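The Little Network That Could Read Your Rent Bill

2020-05-28
By Ashton Cosgrove

Ask Thenmozhi Menon what she likes best about the Nilaldale community network and she'll skip right past the speed. She wants to talk about the bylaws. Specifically, she wants to talk about section 4, the one on who gets to kick a customer off, and she has a printed copy with her own underlining in two colors of ink.

I'd driven over expecting a story about cable in the ground. There's plenty of that (the town owns the poles, the conduit and a squat brick hut full of humming equipment), but what has people buzzing is the rulebook that goes with it. Nilaldale serves 1441 households, and every one of them has a say in how the network treats what passes over it. No slowing down one video service to favor another. No selling browsing records. If your account gets suspended, you get the reason in writing and a hearing in front of your neighbors.

A hearing! For an internet bill! I loved this from the minute I heard it.

The idea came out of a fight. Four years ago the only provider in town was Kundura, and its contract let it cancel service for "conduct" without ever saying what conduct meant. Nneka Onyeka ran a tenants' message board back then, mostly rent questions and broken boilers, and one morning her connection was simply gone. It took her two months to get it back. She never did learn the reason.

"I kept every letter," she told me, patting a fat green folder. "I'm a librarian. Keeping letters is a hobby."

That folder went to the town council, and the council, to its credit, read it. By the following April there was a ballot measure, then a bond, then a great deal of digging. Sudheer Rai drew up the route maps and still talks about the stretch under Mill Road the way other people talk about a bad back. Rock the whole way. They went around.

Writing the rules was harder than the digging, by most accounts. Should the network take down a page if somebody complains? Should it even look? Yanling Qian, who taught civics at the high school before she retired, argued that a carrier ought to carry, and leave the judging to courts. Others worried about scams aimed at older residents. The compromise is a filter called Nigam that customers can switch on for themselves, and it stays off until they do. I've read a lot of telecom policy in my time and I rarely get to call a paragraph elegant, but that one is. 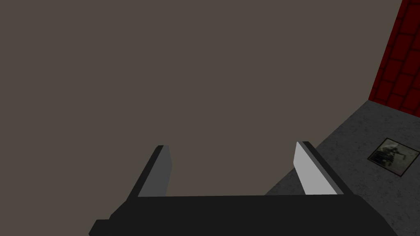 Computer rendering of a two-fingered gripper.

Now the state wants a word. A bill moving through the legislature would put town-owned networks under the same complaint process as private ones, handled at the capital by the Imgate office. Supporters say customers everywhere should get the same treatment. Menon says fine, then give everyone a hearing. She has already driven to the capital twice to say so, and she plans to go again when the bill comes up for its second reading.

Onyeka will be riding along, with the folder. Her message board is back up too, and busier than ever. When I last checked, the top thread was a long, happy argument over who has to pay for a broken window screen.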